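4.2 Seed cards as keepsakes

We were delighted by how long people held on to the cards. Of the 208 cards mailed with a packet of poppy or basil seed tucked inside, 113 were still in the home when we called back in March – propped on windowsills, pinned up by the stove, even framed! Plain cards from the same Clakel print run did far less well.

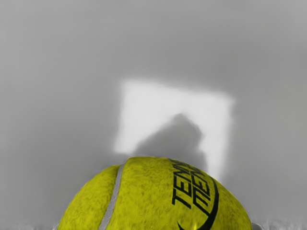 Figure 2. Rendered tennis ball with felt, seam and black lettering.

Verneck, 19 February 2019

The second mailing went out from Pirmin Rüegg's shop with 170 cards, this time with the sowing notes printed on the packet itself. Guests at the Hedonlow garden suppers got theirs as place cards, and more than 2 in three took them home. The handwritten ones did best of all, which pleased us greatly and fits what Baumgartner found for recipe cards. We take up the question of paper weight in Section 4.3.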